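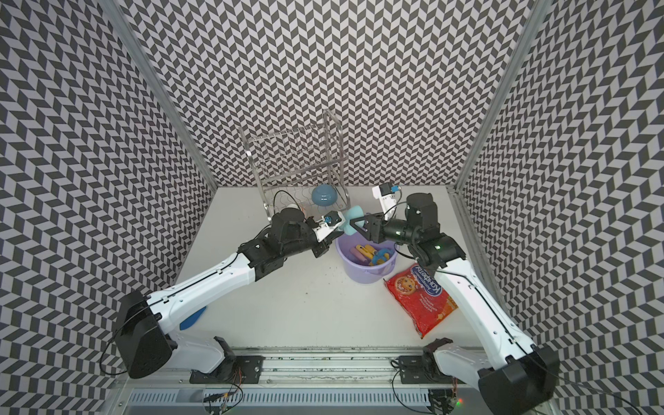 You can't judge a repeat from a single repeat, Ginevra Greco used to tell her evening class, so pin up four of them, go and make some tea, and look again from the doorway.

Chapter 9
Zigzags: Chevron, Herringbone and the Broken Line

It is good advice, and we have borrowed it for this chapter. The last chapter dealt with stripes and checks, where the eye has a fairly easy time of it. A stripe goes one way and keeps going. A zigzag asks more of the person looking at it and a good deal more of the person planning it, and students who sailed through stripes are often surprised at how long their first decent zigzag takes them. Please don't be discouraged if yours takes a week. The one that opens the author's own student notebook took most of a winter term, and it still has a mistake in the lower corner that she has grown rather fond of.

Let us begin with names, which cause more trouble than they should. In everyday talk, "chevron" and "herringbone" are used as if they were the same thing, and shops are as careless about it as anyone. In this book we will keep them apart. A chevron is a zigzag in which the slanting lines meet at a clean point. If you folded the cloth along the line of the points, one side would lie exactly over the other. A herringbone also slants one way and then the other, but the lines do not meet in a point. They are shifted a little where they turn, so that the end of one line faces the gap between two others. Weavers call that shift the break, or sometimes the cut, and you will come across both words in older pattern books.

The difference sounds small on paper. On a coat it is easy to see. Chevron makes strong, sharp bands that can be read from across a street. Herringbone is quieter, and from a few steps back it tends to melt into a soft, even gray or brown, which is one reason it has been so well liked for jackets and winter skirts. Walk up to it and the little slanted strokes come back.

Both patterns grow out of twill, so if you skipped the section on twill in Chapter 4, now would be a kind moment to go back to it (we will wait). In a plain twill, each row of weaving steps over by one thread, and the steps add up to a slanting line. Keep stepping in the same direction and the slant runs right across the cloth. Reverse the direction and you have turned a corner. Everything in this chapter comes down to deciding where to turn, how often, and whether to turn on a point or on a break.

How often is mostly a question of scale. Take the sample blanket we will be following through the exercises, woven at the small Dasar mill from a draft by Schwaiger. It has 1,267 threads across its width, and the direction changes so seldom that the bands are as broad as a hand. The same yarn turned every 13 threads gives something much finer and busier, nearer to what a tailor would want. Neither is better. They are meant for different distances, one for the far side of a bedroom and the other for a person standing next to you in line at the bank.

Contrast matters just as much - perhaps more. A zigzag in black and pale gray will look larger and livelier than the very same zigzag in two browns, and over a big area it can become tiring, or even seem to shimmer. Beginners often try to cure this by making the pattern smaller, which usually makes it worse. Try bringing the two colors closer together first. The Virkemero curtain in Exercise 3 was rescued in just this way, with a darker thread in place of the white, and not one line of the draft was changed.

We should say a word about corners and edges, because a pattern that is lovely in the middle of the cloth can come to grief at the side. Plan for a whole band to finish at each edge if you can manage it. If you can't, let both sides stop at the same point in the band, so that the cloth at least looks as though you meant it. Seams need the same care, and we will spend a good part of Section 9.4 on matching them, with the Hetard cushion as our patient.

Before you read on

Have ready some squared paper, a soft pencil, an eraser, and two colored pencils, one clearly darker than the other. Draw a chevron across the width of the page, turning wherever you like. Underneath, draw it again with a break at every turn, and color both in the same way. Pin the page to a wall and leave it there while you read Section 9.1, which starts with how a point is threaded on four shafts.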